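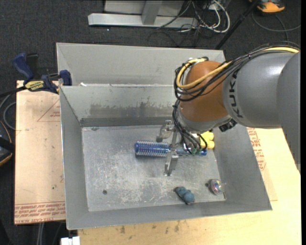
4.2 Arrivals and the welcome drink

Guests at the Goltilero beach hotel waited up to 10 minutes at the desk in July, much of it spent holding a fruit punch they had not asked for. We matched 1696 stays against the comment cards (Figure 2). The punch had no effect on scores. A room ready by 2 pm did, as it had at Oltance, although both hotels' brochures give the punch a full page and leave check-in times to the small print.

Figure 2. Overall score by time of room handover, Goltilero.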